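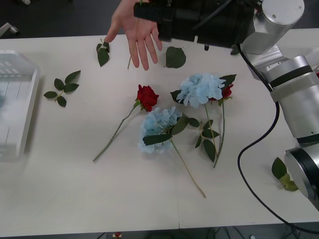
Leaves keep coming off artificial rose and hydrangea stems. Glue or replace?

Asked by vkhurana, January 13, 2024
Viewed 1,111 times

I put together small table arrangements with artificial roses and light blue hydrangeas. The leaf sprays are separate molded pieces that push onto a peg on the stem. After a few rounds of packing and unpacking, the sprays come off. Pushing them back on works for a day or so, then they drop again when the stem is bent.

Hot glue held on the hydrangeas but popped off the roses as soon as I flexed the stem. The rose stems are thinner and feel slightly waxy. Is there an adhesive that bonds to this plastic, or is it a mechanical fix? I would like to keep the stems bendable.

Vivek Khurana

3 answers

Answer 1 (accepted), by V. Mulder

The waxy feel suggests polyethylene. Hot glue and ordinary super glue do not wet it well, so the joint peels under flex. Two options.

Mechanical: wrap the peg with one turn of floral tape, stretched so it sticks to itself, then push the spray on. Add two more turns over the joint, working downward. The joint stays flexible and can be redone.

Adhesive: use a two-part super glue sold for polyolefin plastics, the kind with a primer pen. Wipe both parts with rubbing alcohol first, prime, wait the time given on the package, then glue. Scuffing with 200 grit paper helps on the peg — keep it off the visible part of the stem. Test on one stem, as the primer can leave a haze on dark leaves.

I would tape the roses and leave the hydrangeas as they are if the hot glue is holding. Bend the stem to its final shape before attaching anything. Most of the stress on the joint comes from bending near the peg.

Veerle Mulder

Comment from vkhurana: Tape worked on the roses. One turn was too loose on the thinner pegs, two was right.

Comment from V. Mulder: Fine. Peg diameter varies between batches.

Answer 2, by disik202

Just buy new ones, they cost next to nothing in bulk. I got more than 2,000 stems from a closeout and throw away the bad ones

Answer 3, by hanis_k

Green wire also works. Thin gauge, twist under the leaf, trim. Store the stems flat with the heads all facing the same way or they catch on each other and pull the leaves off again.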